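Notebook, glue gun sorting, Harnar cell
November, started 9.40

Task for this block is glue guns into the grey bin, both arms, driven by hand from the leader pair. Noura Srour on the leaders, me on the log. Target for Baysal is 600 demonstrations, we had 53 usable from the last block.

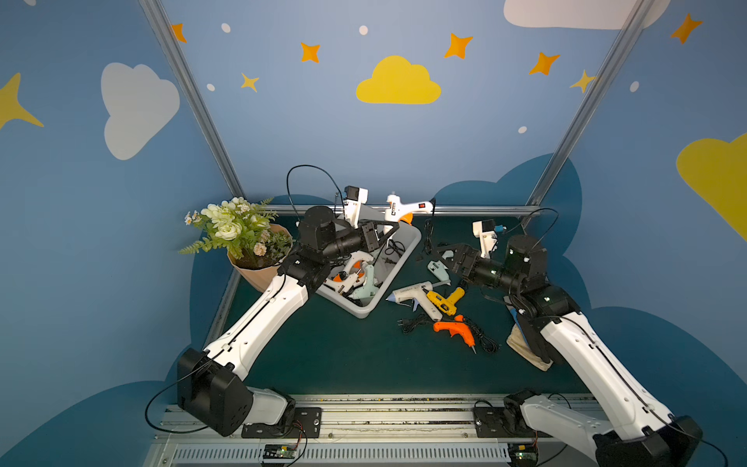
Gripper speed limit left as it was. Noura wants the left arm to steady the bin while the right one picks. Tried it both ways and the steadying way is slower but we drop fewer. Keep it.

Cords are the main trouble. If you grip the body and lift straight up, the cord brings a neighbour with it. Better to lift a little, pause, then go sideways. Write this into the operator sheet so Brekska's people do the same.

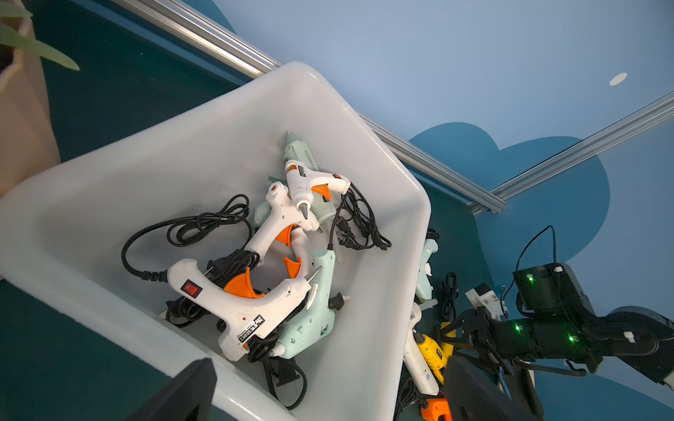
Episodes where the cord hangs over the rim: keep them, tag "cord out". Do not re-grasp more than twice, just end the episode and mark it failed.

Wrist views checked before the break. 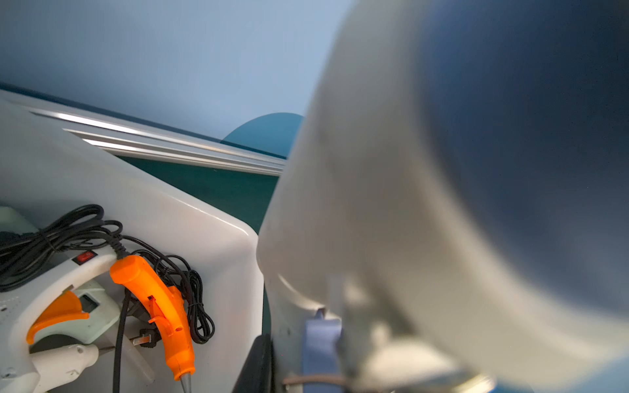

Wrist view, orange gun and cords, gripper very close on the right.

Skakley playback stalled at episode 450, restarted it, nothing lost as far as I can tell. Check file sizes tonight.

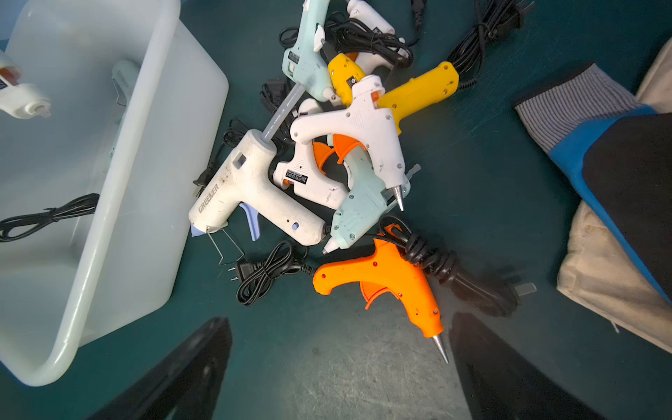

For the full pile, start with whichever gun has its grip clear and leave the tangled ones till last. Noura to redo the leader trigger springs before the afternoon.

Harnar workshop notes | Contact: bench desk | © Harnar | Back to top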